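Spring clear-out at Tomoana, September. Putting this up fast before I lose the notes, will tidy it later (probably won't).

Background for anyone new: the hall cupboard and the two trestle rooms hadn't been properly sorted in years. Everything woven, folded or lidded got pulled out, dusted, and either kept, passed on or put in the stall pile. Vesna Kolev ran the sorting, Bevan Pomare did the heavy end. I mostly labelled and made tea.

If you're after something from the stall pile, tell Isla Lockyer. First in, best dressed.

## Baskets and trays

Started with these as they take up the most shelf. Rule this year: if it nests, it stays. If it won't sit inside something else it has to earn its spot.

Round ones went quick. Two handles gone, one base split right through. Rochelle Donnelly reckons she can re-weave the base so it's at her place now.

Bread baskets are back in the kitchen, top shelf, left of the urn. Please leave them there!! They were in the craft room last time and no one could find them for the supper.

Picnic hamper: keeping. Strap needs a new buckle, leather's fine otherwise. Hemi Hollis has a tin of odd buckles somewhere.

The old cane tray with the glass bottom is on the stall pile. Nice colour, wobbles. Isla has it down at 30 dollars, which I think is cheeky, but we'll see.

## Shelf labels

New labels on every bay, the Devia ones, they peel off clean. Old numbers still written underneath in pencil so the stock book makes sense. Bay 2917 is baskets, 3919 is table linen. Don't ask me why the numbers are so big, they came with the shelving from Cultwood and we never changd them.

## Nesting sets

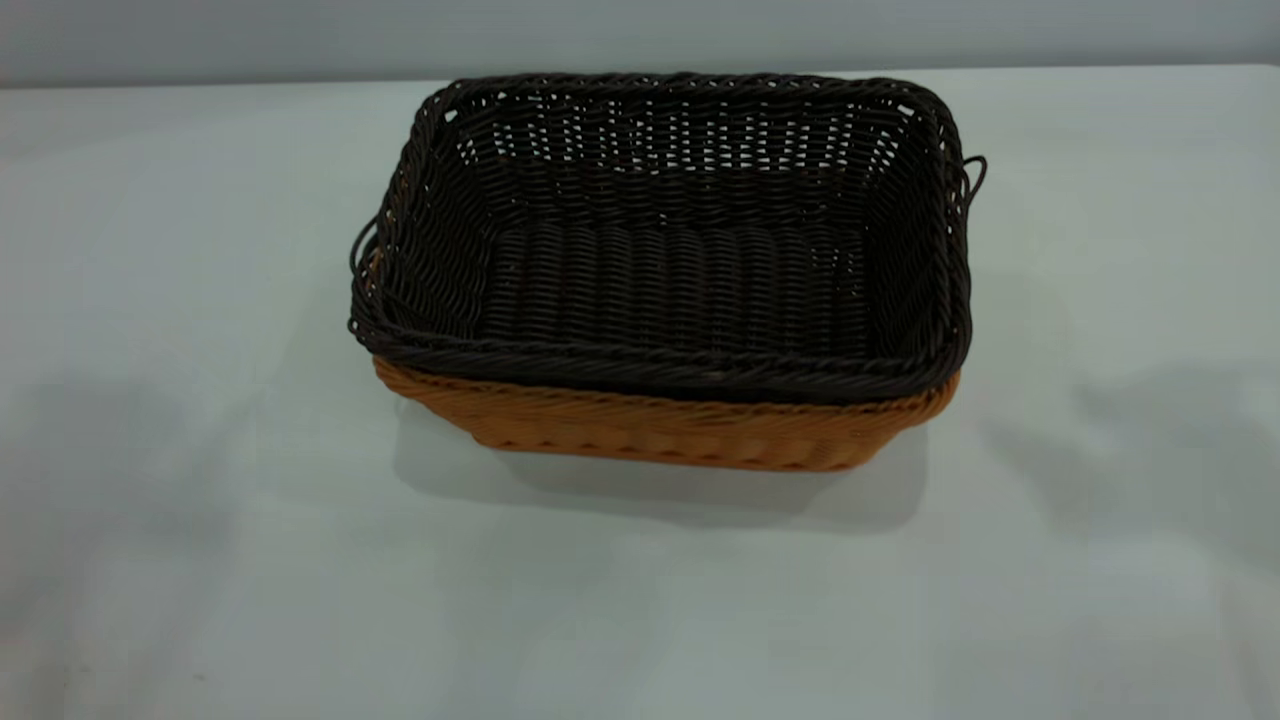
Dark brown inside the tan one, and keep them that way please. The braided rim on the dark one is the bit to lift by, don't drag it up by the weave. Both down for bay 2917, lower shelf. Good for cutlery rolls or programmes on the night.

Wire ones are staying apart for now, they scratch.

## Still to do

Linen. All of it. Vesna wants it refolded to the one size before it goes back in, fair enough.

Bevan to fix the cupboard door, it's dropped on the hinge agian.

Mestis boxes need flattening and going out by 4 pm, recycling won't take them whole.

More pics once the linen's done.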